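New rules for the bin picking cells from August

Svenja Eberhard, Clultemham workshop

After the meeting in Holten I was asked to put our new working rules for the picking cells into one short text. The full version has the number 531 and lies in the shared folder under Rimau. I write only about the points where we had questions.

The first point is the clamps. Every bin must be clamped to the table before the arm is switched to automatic, also when the run is short. A bin that moves two centimetres does not look like a problem, but the stored positions are then wrong and the gripper can come down on the wall. Please check the clamps by hand at the start of the shift and again after 700 picks. Write your initials in the log both times.

The second point is the mix of objects. For the acceptance run we want things of different kinds together in the bin: something flat, something soft, something with a shiny surface. If we test only with boxes, the result is very nice and tells us very little. The person who fills the bin should not be the person who wrote the picking program. At Kuster they have worked in this way for over a year and I found their records much easier to compare than ours.

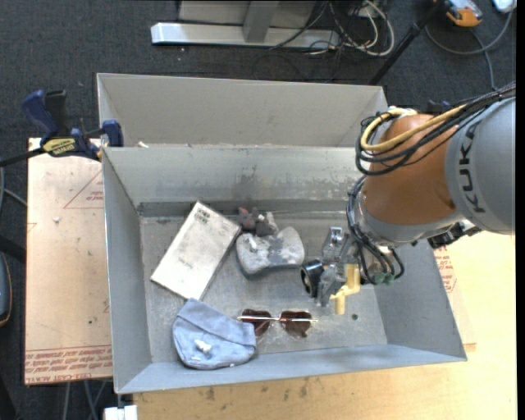 The third point is reaching into the bin. When an object is stuck in a corner, it is tempting to push it free with the hand while the arm waits. This is not allowed any more. Stop the cell, wait for the stop to be confirmed on the panel, take the key with you, and only then reach in. The time for this is not counted against your run, so there is no need to hurry.

Cables on the arm must have enough slack for the full turn of the wrist. Move the arm through its range at slow speed after each change of gripper, and watch the cables while you do it. A worn cable is changed the same day and noted in the log.

One question is still open. Some colleagues would like a full inspection every 2,000 picks, others prefer a fixed date each month. Please send me your opinion before the rules are printed.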